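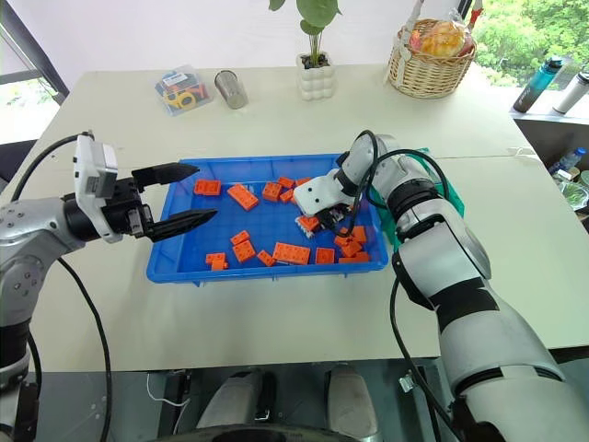 GROSTSTEAD, January 28, 2020 — Tridis has published a set of working rules for benches where two robot arms share the same space, and says every two-arm station at its Groststead site will have to meet them by May.

The rules run to five pages and replace a patchwork of notes that individual teams had been keeping on their own. They cover arm speed, cable routing, what may be left on the table, and who is allowed to restart a station after a stop.

The main change concerns shared trays. When both arms can reach into one tray, only one gripper may be below the rim at a time. The other must hold outside it, fingers open, until the first has lifted clear. Until now, teams at the site set their own limits, and some let both arms work in the tray together.

Speed inside the shared area is capped at 200 millimeters per second. Cables at the wrist must have enough slack for a full turn of the joint but may not hang lower than the gripper tips.

Tridis said it based the rules on a review of 2692 sorting runs with small parts, mostly toy building bricks. Of those, 387 were stopped early by an operator or by the software. The company said contact between the two arms was the most common cause, followed by snagged cables. It reported no injuries.

Household items may stay on the far side of the table, the rules say, as long as they are out of reach of both arms at full stretch. Glass and open liquids are barred from the tabletop.

Horgan, which runs a smaller test floor in the same building, said it would adopt the tray and cable rules now but wants to try the speed cap first. Finditz, a supplier of grippers to both companies, said it would add the 200-millimeter limit as a setting in its next software release.

The rules do not apply to stations with a single arm. Tridis said a separate document for those is being drafted.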